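How to Descale an Electric Kettle Without Making Your Tea Taste Like Salad

There is a white crust on the bottom of your kettle. You have been pouring water over it every morning and drinking the result, and so have I, and we are both still here. Limescale won't hurt you. It's mostly calcium left over from hard water. But it makes the kettle slow and loud, and every so often a flake of it ends up in the last sip.

I live in Traltport, where the tap water is practically a building material, and I've descaled the same Kirlow kettle once a month for longer than I care to add up. The method below is the one I've settled on after trying most of the others, including the one with cola, which left me with a scaly kettle that was also sticky.

What you need

White vinegar or citric acid
Water
A soft sponge or bottle brush
An open window, if you're going with vinegar
Something else to drink for an hour

Vinegar or citric acid?

Vinegar is cheap and you probably own some. It also smells, and the smell gets into the curtains. Citric acid comes as a powder, usually shelved with the canning supplies, and smells of nothing. A bag lasts me most of a year. I use vinegar only when I've forgotten to buy the other stuff, so call it half the time.

Check your manual before using either one. Some makers are fussy about vinegar, and a few are fussy about everything. The Manesero I had before this one came with a booklet that forbade vinegar, lemon, baking soda and "abrasive attitudes," which I assume was a translation problem.

Step 1: Empty it

Pour out the old water and swish out any loose flakes. Don't scrape at the crust with a knife. You'll scratch the base, and scale likes a scratch to settle into.

Step 2: Mix and fill

For vinegar, use equal parts vinegar and water, enough to cover the crust by an inch or so. For citric acid, fill the kettle halfway and stir in 30 grams of powder. If you don't have a scale, two heaped tablespoons gets you close enough.

Keep it well under the maximum line. Vinegar foams when it gets hot, and I have mopped a counter at 6 a.m. to bring you this information.

Step 3: Heat it, then leave it alone

Bring it just to a boil and switch it off. With vinegar I stop a little short of boiling, for the sake of the curtains. Then let it sit for 30 minutes, or 60 if the crust has started to look like coral.

Put a note on the kettle. I mean this. Anyone you live with will walk in and make tea with it, and they'll remember it longer than they remember your birthday. Have some cold water or juice out for them while they wait.
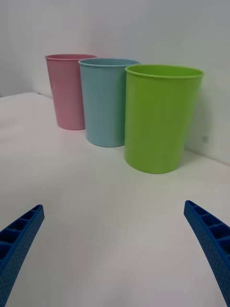

Pink, blue and green. Plastic cups are fine for the cold stuff.

Step 4: Pour and wipe

Tip the solution down the sink, slowly, since it may still be hot. Most of the crust should go with it. Wipe the inside with the sponge and go gently around the heating plate. If your kettle has a mesh filter in the spout, pull it out and soak it in a mug of the same mixture for 12 minutes. Then brush it under the tap. It will look new, which makes the rest of the kitchen look worse.

Never put the whole kettle under water. Wipe the outside with a damp cloth and keep the base and the plug dry.

Step 5: Rinse, boil, throw away, repeat

Fill with fresh water, boil, and pour it out. Do that twice for citric acid and three times for vinegar. Sniff it. If it still smells like a pickle jar, go again.

If it didn't work

Thick scale sometimes needs a second round. Do it right away if you can stand to, or tomorrow if you can't. Brown spots that won't budge are often mineral stains, though if they look like rust and feel rough, it may be time for a new kettle. I replaced mine when the Dramani hardware store had them on sale, and then kept using the old one anyway.

How often?

In hard water, once a month. In soft water, every three or four months will do. If you filter your water first you can stretch it further, but then you have to remember to change the filter, and I know how that goes in my house. Mine is due. It was due in September.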